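4. Assembly order and the threaded joint

4.1 Why the legs and not the seat

Most of the complaints passed on to us by Slaoui concerned the legs. Not the seat frame, which is one moulding and hardly ever comes back. Wobble, a leg that "won't go home", a leg gone in crooked and then stuck fast. Ouali had guessed this already from the shop returns, and the log bore him out: of the 30 chairs sent back over the winter, 23 had damage at a leg socket and nowhere else. The other seven were a mixed bag (scuffs, a missing leg, one wrong colour) and are left out from here on.

So this section is only about the joint and the order in which the parts are put together. Loading comes in Section 5.

4.2 Parts and work surface

The chair is sold knocked down. One white plastic seat frame, white tubular legs, no tools, no bolts. The leaflet is a single folded sheet with four drawings and no words. Two of the drawings show the seat from angles that are hard to tell apart, which did not help.

All work was done on a table covered with black plastic sheeting. We chose the sheet for contrast: white parts on a pale worktop are a misery to sort afterwards from stills, as Yoo found in the February pilot. It has one drawback, glare off the creases. It also rucks up under the frame if the frame is turned rather than lifted. We lived with both.

Parts were put out in the same general arrangement every time, frame to the left, tubes to the right (Figure 3). They were not lined up. In the pilot they were lined up, and the neat row made people take them in order from one end, which nobody does on a kitchen floor. 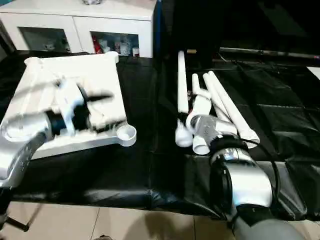
Figure 3. Seat frame on the left of the covered table, raised rims along its edges; tubular parts grouped on the right, one standing nearly upright.

4.3 The socket

Each leg screws into a round socket at a corner of the frame. The thread is coarse, and moulded in rather than cut. Coarse is good for speed, bad for feel. With a fine thread you know within half a turn that you have started wrong. With this one the leg can go a full turn and more out of true before it binds, and by then the first ridge has been marked. After two or three goes like that the socket is spoilt, though it may still hold a leg well enough to sit on for a while.

Abdel Hamid turned one spare leg in and out of one spare socket 2000 times, by hand, over several afternoons and most of a Saturday. Started square every time. Wear was slight, and the leg still seated. A second socket was started deliberately askew and was past use well before 400. We don't put much weight on the exact count for the second one as he stopped and restarted the tally once after lunch. The differnce is plain enough all the same.

4.4 Turning the frame over

The leaflet has the frame upside down, flat, with the legs going in from above. Sensible. The weight of the leg then helps it find the thread. In practice the frame often ends up tipped on its back instead, particulary once a leg or two is in and the thing has become awkward to handle. Figure 4 has it like this, with three legs up and another leg lying loose to the right, its threaded end towards the near side of the table. The thick leg at the right front corner rises at a slant, and the ridges of the thread show around its joint. 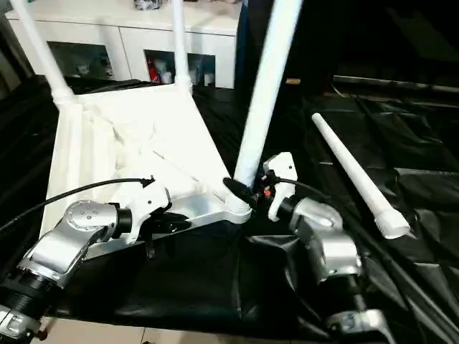 Figure 4. Photo: Hala Bouzid, Watton workshop. Reproduced with permission.

Tipping matters for the last leg most of all. With the frame on its back the sockets no longer face straight up, so a leg offered to one has to be held at the slant of the frame and not plumb. The natural habit is to hold it plumb. Legs already in place make things worse, they take up the room where a forearm wants to go and they give a false line to copy, because the legs splay and no two of them are parallel. Alaoui suggests that copying the neighbouring leg is the main cause of crooked starts. We think he is probably right but have not tested it on its own.

Holding the frame still is the other half of the job. Steadying it at the far side from the socket lets it rock. Steadying it close to the socket is firmer but crowds the turning hand. A folded towel under the rim cured the rocking nearly completely and is what we would tell anyone at home to do.

4.5 What we would change

A lead-in. A short plain collar below the first ridge, so the leg has to sit square before the thread can catch. Selloseo quoted for the tool change and it was less than we feared. Nilline already do something of the kind on a garden table, though there the leg is a push fit.

Failing that, a mark. One moulded line on the leg and one on the socket, to be brought together before turning. Cheap, and it also tells you when the leg is fully home, which at present you judge by it getting stiff. Bouzid's objection is that people will not look for a white line on a white part. Fair point. A raised line that can be felt with the thumb may do better, and samples are on order.

We would also redraw the leaflet, with the frame lifted and turned between legs instead of tipped. Drawings 2 and 3 could be merged to make room. Times for the old and new leaflets are given in Section 6, see also the note there on left-handed assemblers, who had rather less trouble with the last leg than we expected.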